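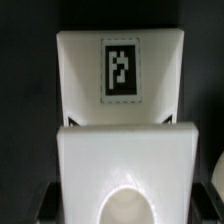
Dos piezas blancas sobre fondo gris oscuro.

Kommont: notas al margen en libros de cocina usados

Versión del Aug 8, 2018

¡Hola! Si has llegado hasta aquí es que te gustan los recetarios manchados tanto como a mí, o que necesitas texto informal en español y ya no sabes dónde buscar. Kommont es una colección de 3.679 notas escritas a mano en los márgenes de 71 libros de cocina de segunda mano, todas transcritas por mí (con ayuda, luego lo cuento) y guardadas en un solo archivo separado por tabuladores.

Hay de todo: «poner menos sal», «a Pilar no le gustó», listas de la compra, sumas, un teléfono a medias. Mi favorita está junto a una receta de merluza y dice solamente «nunca más».

Qué trae la carpeta

notas.tsv – las notas, una por línea
libros.tsv – título, edición y estado de cada libro
dudas.txt – lo que no supe leer, por si alguien se anima
README.txt – esto

Columnas de notas.tsv

id: número de la nota, sin ceros delante.
libro: remite a libros.tsv.
pagina: la impresa. Si la página no está numerada, lleva una ese.
texto: la nota tal cual, con sus faltas. No he corregido ni una tilde, y mira que me costó con «ebullizión».
tinta: lápiz, bolígrafo, pluma u otra.
tipo: uno de 7 valores (cantidad, tiempo, sustitución, opinión, persona, cuenta, resto).

El tipo lo puse a ojo y hay casos discutibles. «Media hora y a rezar» está como tiempo, pero Marwan Nassar, que revisó la mitad del archivo, lo habría puesto como opinión. Seguimos sin ponernos de acuerdo, así que si vas a usar esa columna para algo serio, léete antes unas cuantas filas.

De dónde salen los libros

Casi todos son de Soler, la librería de viejo donde me dejo el sueldo, y unos pocos de una caja que me mandó Béla Bárány cuando vació la casa de su tía. Los de Béla están en la serie B y tienen las notas más largas, a veces medio menú de Navidad en la guarda trasera. También hay uno, con el lomo roto, que compré en un mercadillo en junio y que trae él solito más notas que cualquier otro. 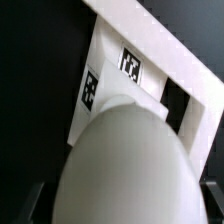
Sobre las transcripciones: las barras marcan salto de línea, los corchetes son míos y la almohadilla sustituye a una letra ilegible. Las tachaduras van entre llaves solo cuando se puede leer lo de debajo. Al principio no las recogía y tuve que volver a los primeros libros, de modo que en la serie A puede faltar alguna – si la encuentras, avísame.

Nombres y privacidad

He quitado apellidos, direcciones y teléfonos. Los nombres de pila se quedan, porque sin ellos la mitad de las notas pierde la gracia.

Cosas que no funcionan bien

El archivo está en UTF-8, pero una versión antigua, la que circuló como Allasar, no lo estaba, y las eñes salían hechas un desastre. Si tienes esa, bórrala y baja esta otra. Tampoco te fíes de los números de id de entonces: llegaban hasta 2.000 y los cambié todos.

Uso

Haz lo que quieras con las notas, también en clase o en un fanzine. Me encantaría que citaras Kommont y me mandaras una copia. Los próximos libros que transcriba irán en una carpeta aparte, Warosau, con las mismas columnas y una más para las manchas (aceite, vino, tomate). De momento tengo tres empezados y uno huele muchísimo a vainilla.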